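Does Blue Paint Help You Concentrate?

Project report, Introduction to Research Methods
Plevonier College, April 2021

Summary

We tested whether students proofread better in a blue room than in a white one. They didn't, or if they did, our test was too weak to show it. Most of this report is about why we think the second possibility deserves as much space as the first, and why the people who sell blue paint ought to give it some space too.

1. Where the question came from

Last September two of the study rooms in Mudska Hall were repainted. One stayed white. The other was done in a shade called Nagano, made by Brillitz, and a laminated card went up by the door telling us that "cool tones support deep focus." Students started repeating this to each other within a week. My project partner, Shota Kikuchi, booked the blue room for his statistics homework and got the same grade he always gets.

Our first note on the topic, made before we had read anything, was that wall paint is a small part of what a person looks at while working. The eye also gets floors, furniture, equipment and whatever has been left out, and all of that has a color too. 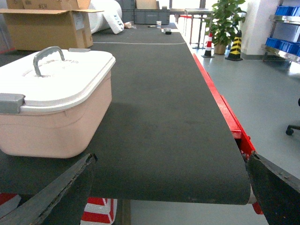
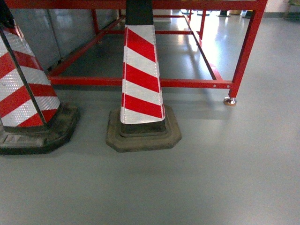
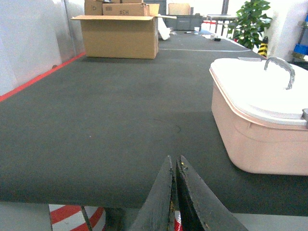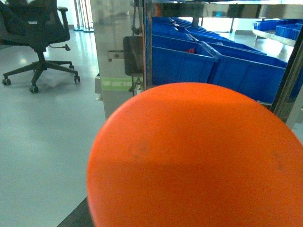

The Brillitz leaflet, which we asked for and received by mail, makes four claims. Blue improves concentration. Green lowers stress. Yellow makes people more creative. Red raises energy but should be used "with care." There are no references for any of this. There is a line saying that the advice is "informed by color psychology," and we wrote to ask which studies were meant. We got a friendly reply with a discount code.

We picked the claim about blue. It was the one on the card, and concentration seemed easier to measure than creativity.

2. What we found in the reading

We read what we could get through the library. We are first-year students and will have missed things, and some of the papers were beyond us in the statistics. With that said, the picture is messier than the leaflet suggests.

A lot of the research on color and performance doesn't use rooms at all. It uses colored screens, colored folders, or a colored square on the front of a test booklet, shown for a short time. A person who looks at a red square before an anagram task has not spent an afternoon in a red office, and we don't see how you get from one to the other without a lot of guessing.

Another problem is that "blue" is not one thing. A pale blue and a dark blue differ in how light they are as well as in their hue, and a very strong blue differs from a grayish one again. If a study compares a bright red with a pale blue and finds a difference, we can't tell which part of the color did it. Some authors are careful about this. The web articles that quote them are not.

We also noticed how often the same few sentences turned up on different design blogs, nearly word for word. We tried to follow one of them back to its source (the one about blue offices making workers "measurably more productive"). It went from a blog to another blog to a furniture catalog and stopped there.

3. What we did

We used both rooms in Mudska Hall. They are the same size, on the same floor, with the same tables. Each student read a passage of 1,000 words with 7 spelling mistakes planted in it and circled every mistake they could find. The passage was about the history of canals. We chose it to be dull, and several people told us we had succeeded.

In all, 55 students took part. Each was sent to the blue room or the white room by coin toss. We told them the project was about proofreading and didn't mention the walls. The card by the door was taken down during the sessions and put back after, with permission from the building office.

Everyone got the same time limit. Phones were left in bags. At the end we asked how hard they had found it to concentrate, on a five-point scale, and then asked them to guess what the study was about.

4. Results

The averages for the two rooms were less than one mistake apart. The blue room was slightly ahead. When we ran the test we had been taught in class, the difference was well inside what you would expect from chance alone.

The ratings went the other way. Students in the white room said they had found it a little easier to concentrate. This was also a small difference and we put no weight on it. If it had come out in favor of blue, we suspect the paint company would have put quite a lot.

What did make a difference, as far as we could see, was the time of day. People who came in the late afternoon found fewer mistakes in both rooms. We had not planned to look at this and it should be treated as a hunch. We mention it only to say that if there is an effect of wall color in our data, it is smaller than being tired.

Several students guessed that the study was about the color of the room. All of them had been in the blue one. This bothers us more than anything else in the results, for reasons given in the next section.

5. What is wrong with our study

The guessing problem comes first. Everyone at the college had heard about the blue room. Taking the card down for the sessions couldn't make people forget it. If a student walks in believing that blue will help, then any benefit could come from the belief. We would have needed students from somewhere else, or a room that had never been talked about.

The windows are the second problem. The rooms are on the same floor but they don't face the same way, and the blue room gets more sun in the morning. We tried to deal with this by running sessions in both rooms at the same hours. That helps only partly — the light was still different, and light may matter more than paint.

Third, we had too few people. Our instructor warned us about this at the planning stage and we went ahead anyway, mostly out of impatience. With a group this size we could only have spotted a fairly big effect. A small one could be sitting in our numbers and we would not know. So we can't say that blue paint does nothing. We can say that if it did something large, we probably would have seen it.

Fourth, proofreading is one kind of concentration. The leaflet says "deep focus," and nobody at Brillitz told us what that means. It could mean staying with a hard problem for hours. We gave people a short task, and someone who likes the leaflet could fairly object that we tested the wrong thing. Our answer is that a claim that can't say what it would look like to be wrong is not much of a claim.

Finally, one session in the white room was interrupted by a fire drill. We left those students out. We decided on this before looking at their scores, and the 55 doesn't include them.

6. What we think

Shota and I don't fully agree here. He thinks the card should come down, as the college is repeating an advertisement on its own wall. I think the blue room is pleasant, that liking a room is a good enough reason to paint it, and that the card could simply say so. We both think the college should not pay extra for a color on the grounds that it improves grades, and we would like to know whether it did. We asked the building office what the Nagano paint cost compared to the white and have not heard back.

If another group takes this up, we would suggest testing the card instead of the paint. Put the same people in a white room, tell half of them that the shade was picked to help them focus, and tell the other half nothing. It would be cheap, and it gets around the windows. We would have done it ourselves if we had thought of it before the rooms were booked.

The passage, the answer key and the scores with names removed are in the class folder. The canal text is missing its last page in the scanned version — ask either of us for a paper copy.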